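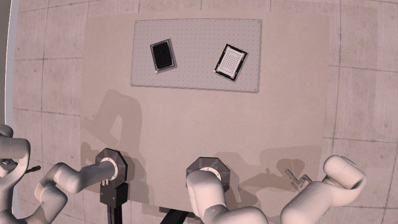

SAFETY & FAULTS / SIMULATION GALLERY

The plate that was reported as placed

Updated 2022-09-28

Pumlow's two-arm plate cell has been running in simulation all September, and for most of that month the status page has been green. Green is a color I've learned to distrust. This gallery goes with the write-up of the placement fault, and it's meant for people who have already heard the short version, in which a software update arrived and everything was fine again. I don't think everything is fine. I think the error message went away.

The fault itself is easy to state. The arm is told to set a microplate down in its holder. It goes to the holder, lowers, opens the gripper, backs off and reports the job complete. In 3 of 60 runs the plate was resting with one edge up on the rim of the holder. The log for all three says PLACED, same as the other 57.

A plate sitting on a rim is a small thing in a simulator. You reset and have a coffee. On a bench with liquid in the wells it's a spill at best, and if the next move comes in at the height where the plate ought to be, it's a gripper finger going into a plate. The second arm shares that workspace and plans its path from the same record of where things are. If the record is wrong, both arms are wrong, and both of them are confident about it.

Two plates, two angles. The black one leans left and the white one leans right, and neither lines up with the board under them. The layout is the least friendly one in the set and I'd like to see it used more, since the acceptance runs leaned heavily on plates parked nice and straight. All three bad placements came from turned layouts.

About the explanation we were given. Padach, the motion package, takes the holder's position from a lookup at the start of the run and its rotation from a second lookup just before the pick. The release note says the two could disagree "under certain conditions." It doesn't say which conditions. We asked, and got the release note back with the same sentence highlighted.

The fix, as far as anyone outside can tell, is a wider tolerance. The old check complained if the final pose was off by more than 3 mm. The new one complains at 5 mm. Fewer complaints followed, as you'd expect, and the chart of fewer complaints was then sent around as evidence that placement had improved. I have asked for a chart of plate positions instead. I'm still asking.
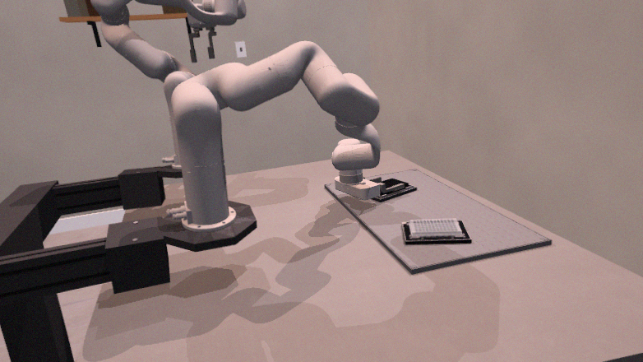 Then there's the approach height, which got one line in the vendor summary and deserved a page. Hoarau, who put the cell layout together, set the clearance over the holder rim at 4 mm with a correctly seated plate. That's fine as long as the plate is correctly seated. With one edge riding on the rim you've spent the clearance before the arm has even started down, and the only thing left between the gripper and the plate is a contact check that Padach switches off during the last part of the descent. It's switched off because it used to trip on ordinary contact with the holder. So the guard is gone for exactly the stretch of travel where we'd want it.

I was told this is acceptable because the controller has a force limit behind it. Maybe. The force limit in the simulator is a number in a settings file, and the holder in the simulator is perfectly rigid, and the plate is perfectly rigid too. Real plates flex, and real holders get knocked. Trakedach, the simulator we all use for this, is very good at showing where an arm goes. I wouldn't let it tell me how hard something got pushed, and to be fair to Trakedach, their own manual says much the same thing in the section on contact.
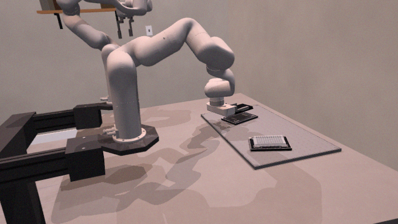

Reach order is the part I'd look at next, whatever the vendors would prefer. The cell lets one arm work low over the board while the other waits, and the waiting position was picked for speed. Nothing in the task plan makes the waiting arm stay put if the working arm has left something crooked. Look at how things are arranged during the work: the near arm's wrist points straight down over the black plate and its holder, the white-topped plate sits in its black frame further toward the front, and the second arm's two fingers hang open above and behind the near arm's upper link. With the working arm that low over the board, I want a confirmed placement before the other one gets permission to come in. What we have is an assumed placement. The word in the log is the same for both.

What I've asked for, in writing:

Put the tolerance back to 3 mm and let it complain.

Repeat the 60 runs with turned layouts only, and publish the resting pose of every plate, including the ones nobody is proud of.

Split PLACED into two states, one for "the gripper opened" and one for "the plate was checked after the gripper opened."

Leave the contact check on all the way down. If it trips on the holder, fix the approach.

Hold the second arm until the check comes back.

The reply so far covers the first item only, and the reply is that 5 mm is within industry practice. No practice was cited. The update is also still described as a "resolved" issue on the tracker, so I've reopened the ticket twice, and it has been closed on me twice.

Pumlow's plan was to move from simulation to the bench once the tracker was clear. The tracker is clear at the moment. I've asked for the bench date to be tied to the repeat runs instead, and I'll add the plate positions to this gallery when somebody sends them.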